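Chapter 5
Learning from a Site Visit

In this chapter you will
Prepare for a visit to a workplace that uses robots
Follow a demonstration and keep useful notes
Compare work done in simulation with work done on the floor
Write a short visit report for a reader who was not there

Key terms: demonstration, gripper, open day, rack, simulation, visit report, work cell

5.1 An open day at Claltska

On 2023-02-13 the automation centre at Claltska opened its doors to students from the surrounding colleges. The program listed 103 registered visitors, divided into groups and taken through the building in turn. Each group spent part of its time in the workshop and part in the simulation room, where tasks are rehearsed on a computer before any equipment is switched on.

The host for the day was Santosh Solanki, the centre's training supervisor. He began with the rules. Visitors were to stay behind the yellow line, keep bags off the floor and hold their questions until the arm had stopped. He then handed out a single sheet naming the tasks to be shown, and asked each group to choose one task and watch only that.

Many students found this instruction difficult. A demonstration moves quickly, and a visitor who tries to record everything tends to leave with half-finished notes. The students who followed a single task wrote fuller reports, and several of those reports are used later in this chapter.

5.2 The rack task

The task most often chosen was the one the centre calls Flultar. It concerns the handling of units kept in an upright rack, a kind of work found in server rooms, test laboratories and parts stores. An arm must approach the rack from the side, bring its gripper level with an opening and work there without touching the panels. The clearances are small. A person doing the same job by hand would lean, look and adjust without thinking about it; the arm must have each of these movements planned.

Mr. Solanki explained that the centre runs the task 500 times in simulation before it is allowed into the workshop. The position of the rack is changed a little between runs, and so is the lighting. Staff review the runs that fail and sort them by cause. At the time of the visit the log held 998 entries, taken from two versions of the program.

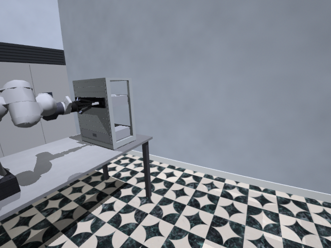 Students asked why the centre should trust a result obtained on a screen. The answer given was a cautious one. A simulation is good at showing whether an arm can reach a place and whether its path is clear. It is less reliable on friction, on the flexing of thin parts and on the wear that builds up in a joint over months of use. For this reason the workshop trials begin at low speed, with an operator at the stop button — even when every simulated run has succeeded.

5.3 Before you go on

Read the visit report by the Poulain College group, printed at the end of this section, and mark each sentence as something the writers observed or something they were told. You will need your marked copy for the exercise in 5.4, where the same group returns in July to see the Cindatance work cell.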